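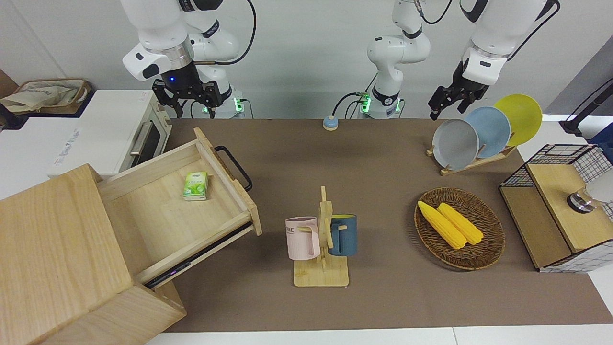
We got our two-arm cell at Holtau back up on Wednesday, and I'm pretty happy about it! The left arm had been drifting a little at the wrist, so I pulled the gripper, cleaned the mount and put in new finger screws from Mamico (16 of them in the bag — I've already lost two). Then I ran the zero routine on both arms and taught the plate rack position again from scratch. The cable on the right one got a fresh tie while I was down there. Next check is after 200 cycles, and if the wrist holds, Fusari will get the same screws in their cell in January.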